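FOR IMMEDIATE RELEASE
2019-01-28

Deltach Editions to publish Marlene Sperling's second poetry collection, "Night Desk," this June

Hello from a very small press with some very big news (big for us, anyway)! I'm Henrike Buschmann, I edit the poetry list at Deltach Editions, and I've been sitting on this one for months. We have signed Marlene Sperling's second collection, "Night Desk," and it will be in bookstores in June.

If you read her first book, "The Salt Ledger," you already know why I'm so worked up. If you didn't, let me try. Marlene writes short, plain poems that sound like somebody talking to you across a kitchen, and then about four lines from the end the floor tilts. She doesn't go in for fancy words. She likes lists, bus routes, bad weather, what people say when they hang up. I once read one of hers out loud to a room of sales reps and the whole table went quiet, and these are people who talk through everything.

"Night Desk" is set over one winter in Jukberg, a lakeside town she made up for the book, where a woman works the late shift at a hotel that is slowly going out of business. There are 50 poems. The guests come and go, the woman's sister keeps calling from far away, the boiler has its own sonnet. It took Marlene 7 years, with a long stretch in the middle when she threw out everything but the title poem and started over. I saw the version she threw out. I would have published that one too, but she was right, and I've told her so in writing.

The long piece at the center, "Calls After Two," is the one I expect people will argue about. It runs to 87 lines without a single period, and it carries one phone conversation all the way from small talk to something close to a confession. You only ever get one side of it. I've read it more times than I can say and I still change my mind about who is on the other end.
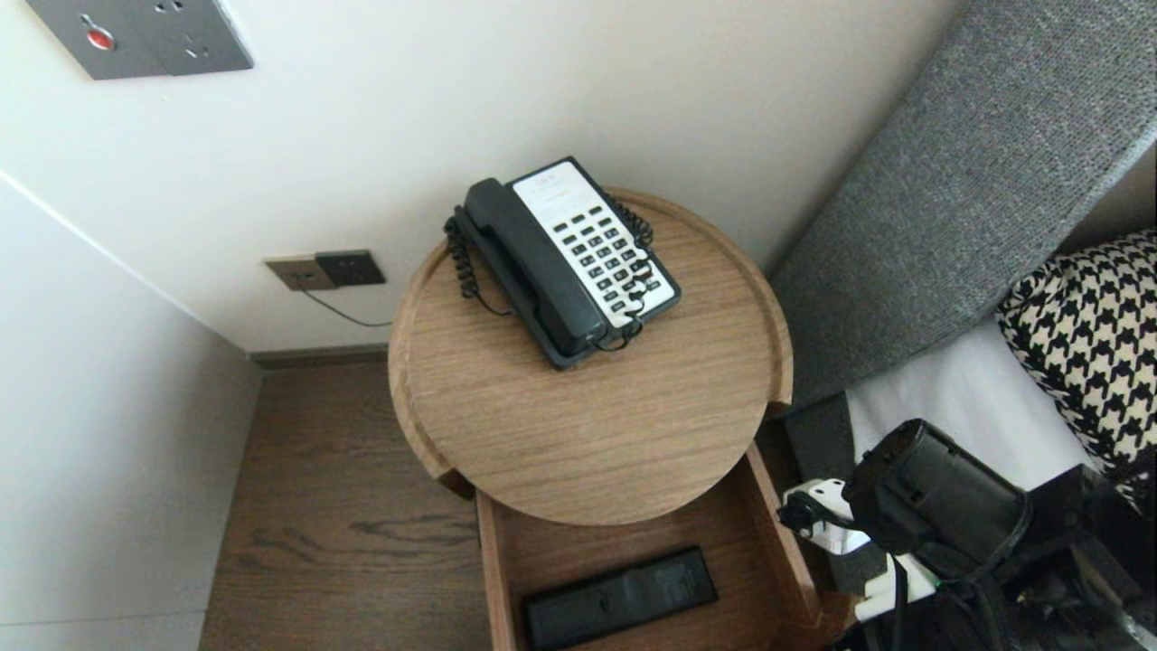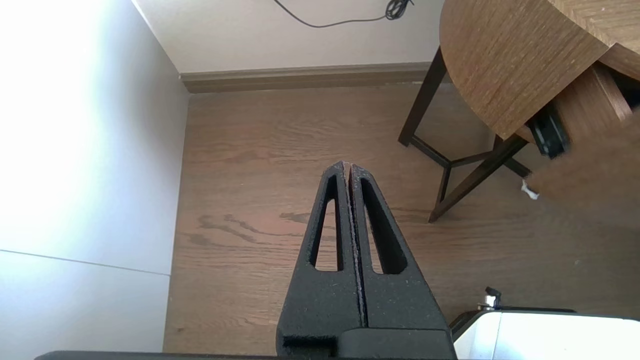 Desk phone on a round bedside table (first photo); wood-grain floor (second photo).

I asked Marlene for a sentence or two we could use here and she sent me a whole page, so I've had to cut. "I kept thinking about how much of a night job is waiting to be needed," she writes. "You sit there, and you're paid to be awake so that other people don't have to be. I wanted poems that stayed up like that. Some of them are funny, I hope. My mother laughed at the boiler."

The book also comes with an afterword by the poet and translator Gunther Seidel, who has followed her work since her first magazine poems and who took two of the new ones into German while he was at it. We're printing those next to the English, with his notes. Gunther and Marlene don't agree on one of the line breaks and we've left the disagreement in.

The cover is by Jannik Ackermann, who did our Diekmann reissues. It's dark green with very small lettering, and yes, our distributor asked for larger lettering, and no, we didn't do it.

Marlene will read from the book at our launch party in June at the Zondico Arts House, along with Arne Ostermann, whose own first pamphlet comes out with us the same month. The evening is free, and there will be something to drink. I'm still working out the chairs. She's also up for visits to bookstores, libraries and classrooms through the summer, so if you run a reading series, please write to me soon! She's a wonderful reader, slow and dry, and she takes questions for as long as people have them.

Advance copies go out to reviewers this spring in paper or PDF. Tell me which you want and where to send it. Excerpts can be printed with permission, up to 2 full poems per publication, and I'm happy to suggest a pair that go well together.

"Night Desk," poems by Marlene Sperling
Afterword by Gunther Seidel
Deltach Editions, paperback, June

Press contact: Henrike Buschmann, poetry editor, Deltach Editions
Review copies, interviews and event requests all come to me

###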